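# Setting up the pushing cell after a tool change

Most guides to this sort of cell tell you to bolt on the tool, run the vendor's calibration wizard and get on with your day. I've never seen that work twice in a row. The wizard gives you a green tick whether or not the arm knows where the end of its own rod is, and you learn the truth a day later when it ploughs into a block it was supposed to go around.

What follows is what I do on our cell at Stestolstead. It's one arm, one rod for pushing, a wooden board and a set of coloured blocks. If yours has a gripper, some of this won't apply.

## What you'll need

- the hex keys that fit your collar (not the ones that nearly fit)
- a dial indicator on a stand
- a straightedge longer than the board
- a clean rag and a pencil
- a couple of hours, whatever the Guillot manual says

## 1. Park it and lock it out

Send the arm to its service pose and lock out the power. Don't rely on the pause button on the pendant. Pause is a software opinion.

## 2. Clean the collar faces

Take the rod off and wipe both mating faces. Run a fingernail around the edge and feel for burrs. Every rod that "drifted" in my time here had a bit of grit under it, and I'm including the one where Provska's support desk had us reinstall the whole controller image.

Refit the rod and snug the screws in a cross pattern, a little at a time. Then torque them to the figure on your own collar's drawing. I won't give you mine, as people copy numbers off web pages.

## 3. Check the rod for runout

Power back up, put the speed override at 2 per cent and set the indicator against the rod, just above the tip. Rotate the last joint through a full turn. You want the needle hardly moving. If it swings, loosen, turn the rod in the collar, and try again before you blame the rod. A bent rod is possible, but I'd want to see it roll badly on a flat surface before paying for another.

## 4. Teach the tool point yourself

The wizard asks for four touches on a fixed point. I take 14, with the wrist tilted as differently as it will go each time, and throw out the worst 2. It's dull work. Iara Navarrete reckons half that many would do and she may well be right, but she hasn't shown me the residuals.

Write the result on paper as well as saving it. The Zekus software will happily overwrite a good tool file with an old one when it syncs, and it won't mention it.

## 5. Seat the board

Lay the straightedge across the board both ways and look for light underneath. Wood moves. Ours sits differently in November than it does in the middle of winter with the heat running, and no amount of calibrating fixes a board that rocks when you lean on a corner.

Clear any crumbs from under it, set it down, fasten it, then check with the straightedge again. Tightening can put a bow in a board that was flat a minute earlier.

## 6. Find the surface height

Bring the tip down near each corner and once in the middle, stepping in the smallest jog you have, until a slip of paper just drags. Record the heights. Fit a plane to them if your controller allows it. If it only takes a single value, use the highest reading and accept a bit of daylight elsewhere. Scraping the tip along the grain is worse than being slightly high.

## 7. Try it with blocks

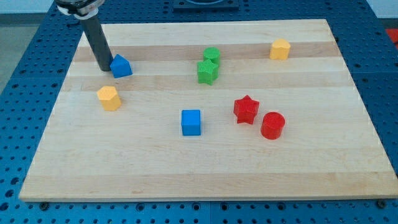

Dry runs on a bare board prove very little, so put the blocks out before you sign anything off. Use a mix of shapes, and leave a couple close together on purpose. The red star and red cylinder make a decent test: ask for a push on one and see if the other gets clipped. A standoff error that doesn't show beside a lone block shows up quickly in a gap like that. Start near a flat-sided piece, with the tip down next to it the way it is by the blue house-shaped one, and creep in from there. Cylinders are poor for a first check, as a slightly off-centre push sends them sideways and you can't tell whose fault it was.

Run 200 pushes at low speed and stay in the room. I log every miss by block and by direction. If the misses all lean one way, go back to step 4. If they're clustered in one patch of the board, go back to step 5. If they're all over the place, check the collar screws, then the camera mount, and only then start reading forum posts about firmware.

## 8. Save everything somewhere else

Copy the tool file, the surface heights and the push log off the controller. Do it before you bring the speed back up. "Automatic backup" on our unit meant a folder on the same disk.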